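Category: Site Safety / Visits and Open Days

We use cookies to remember your settings and count page views. By staying on this site you agree to our cookie policy.

Pre-opening inspection, robot demonstration area, Burnbridge open day

Date of inspection: August 26, 2019
Inspected by: Malou Kragh
Robot operator: Aslak Rustad
Demonstration host: Luana Teixeira
Copy to: Frida Briem

Mark each line OK, FIX BEFORE OPENING or N/A. Comments go under the line they belong to. Any FIX line has to be signed off by the inspector before visitors are let in.

1. ROOM AND ACCESS

1.1 Both doors open fully and are not locked from the inside. OK

1.2 Route from reception to the demonstration area is marked. OK
Comment: Signs still had the June arrows on them, pointing to the old room. Luana swapped them during the inspection.

1.3 Walkway clear to a width of 1,000 mm. FIX BEFORE OPENING
Comment: Wide enough at the door but not by the coat stand. Move the stand out to the corridor. Done and measured again, signed MK.

1.4 No loose mats, tape ends or cables on the visitor side. OK
Comment: Extension lead for the screen now runs behind the screen. It was across the walkway when I came in.

1.5 Fire extinguisher in place and in date. OK

2. BARRIER AND STANDING LINE

2.1 Floor tape marks the visitor line. OK
Comment: Fresh tape. One corner was lifting and has been pressed down. Check it again at the midday break, it gets kicked.

2.2 Visitor line is outside the reach of the arm with the longest tool fitted. OK
Comment: Aslak ran the arm out to its limit on the visitor side at slow speed. I measured 400 mm from the fingertips to the tape. The visit plan asks for 300, so we are fine.

2.3 Host can see the whole line from the host position. FIX BEFORE OPENING
Comment: The screen blocks the left end. Turn the screen or move the host. Luana will stand on the other side of it. Signed MK.

2.4 Group size agreed and written on the door. OK
Comment: Twelve people is the limit. If a school group is bigger, split it and let the second half start at the Hauksdóttir stand.

3. ROBOT AND GRIPPER

3.1 Emergency stop at operator position tested. OK
Comment: Tested with the arm moving. Reset needs the key, and the key stays with Aslak.

3.2 Second emergency stop at host position tested. OK
Comment: Works, but the button is low down and hard to find without looking. Luana has practiced it. For the next open day I would like it at table height.

3.3 Speed limited to demonstration setting. OK
Comment: Setting is password locked. Aksel Overgaard has the password and will not be in the room.

3.4 Gripper fasteners checked for tightness, both fingers. OK
Comment: Checked by hand tool with power off. No play in either linkage.

3.5 Gripper force set to demonstration value. OK
Comment: Closed on the foam block three times. Small mark on the foam, no tear.

3.6 Camera mount and cables secure through full wrist rotation. OK
Comment: Cable tie replaced. The old one had a sharp cut end - please trim these flush.

3.7 What happens on a dropped part is agreed. OK
Comment: If something falls, the arm is stopped and the operator picks it up. Visitors do not pick anything up, including on their own side of the tape. Host says this at the start of every round.

4. ITEMS TO BE HANDLED

4.1 Items are light, with no glass and no sharp edges. OK
Comment: I went through the Clastinum tray by hand. Took out one part with a burr on it.

4.2 Clear plastic and film pieces included in the program have been tried. OK
Comment: These are harder to see than the solid colored ones, for the visitors and for whoever is at the controls. Film also crumples and can hang outside the fingers. Go slowly on the lift. If film gets into the linkage, stop, power off, then pull it out. Do not open and close the gripper to shake it free.

4.3 Spare items stored off the visitor route. OK

4.4 Food and drink kept out of the area. FIX BEFORE OPENING
Comment: Two coffee cups on the operator's desk. Removed. Signed MK.

5. PEOPLE

5.1 Host and operator briefed together. OK

5.2 Signal for "stop now" agreed. OK
Comment: It is the word "stop" and a raised hand. Operator stops on either one, from anyone, visitors included.

5.3 First aider named. OK
Comment: Frida until lunch, Aksel after that. Both have the phone.

5.4 Breaks planned. FIX BEFORE OPENING
Comment: The plan had Aslak at the controls all day. Three breaks now written in. The arm is parked and powered down in each of them, with the key out.

5.5 Visitors allowed to steer the arm. N/A
Comment: Asked for by the Sternano people. Not this year. We have no risk assessment for it and there was no time to write one.

6. RESULT

Area may open. All FIX lines closed. Lines 2.1 and 1.4 to be looked at again at midday. Line 3.2 goes on the list for next time.
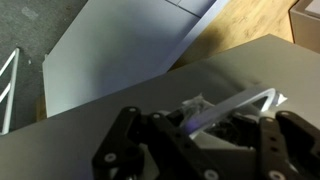 Burnbridge Visitor Safety Team

Questions about the checklist go to Malou Kragh. Paper copies are in the folder by the operator's desk, and the signed one goes to Frida at the end of the day.

Recent items
Hauksdóttir stand: power and lighting check
Open day parking and bus drop-off
How to report a near miss
Visitor badges, new rules from June
Clastinum parts tray: list of contents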